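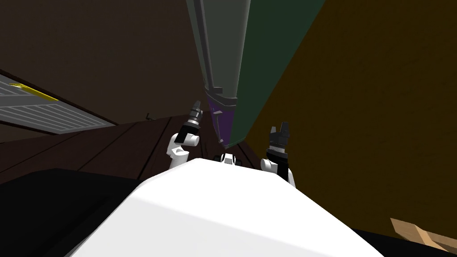 Slide 1. Simulator view, both grippers up, left one a little higher than the right.

Leave it on screen while people find chairs. Say hello, say name, thank Naima Bennani for the loan of the projector. Don't fiddle with the clicker.

Opening: I set out to build a two-armed robot in my garage. As of 11/10/2026 I own 2 arms, one of which moves. The simulated one has been working since July, and I've grown fonder of it than is healthy.

Point at the floor. Wooden planks, rendered. My garage has concrete and a drain. Ikechukwu Oyelaran made the room and gave it a vent on the wall, with slats. I asked for a box to test in. He says a box is boring. (Pause. He'll be in the second row.)

Then the tall green thing. I call it the cabinet. Luuk calls it the fridge. We had a long email thread on this and I'd like a show of hands at the end.

Why simulate first: I burned out 5 motor drivers in the first month at the bench. In the simulator I've driven a gripper into the body 200 times and it cost me electricity. Tell the smoke story here if the room is awake. Skip it if Maeve Ó Ceallaigh is there, it was her extension cord.

Slide 2. Software. We call the control code Kozan. Keep this short. Two things only: joint limits, and what happens when you type a minus sign you didn't mean. Grippers are separate from the arm code, which was Nneka Garba's idea and she was right, and I argued for a week.

Slide 3. Where it went wrong. The real left wrist sags. The simulated one doesn't, it has never heard of a cheap bearing. Show the bearing, pass it round, get it back this time.

Slide 4. Costs. Read the total quickly and move on.

Demo, if the laptop behaves: both arms raise, grippers open, hold for 18 seconds. Don't talk over it. If it crashes, go to questions and look like that was the plan.

Questions. Someone will ask about laundry. The answer is no.

Hands up for cabinet or fridge. Return projector.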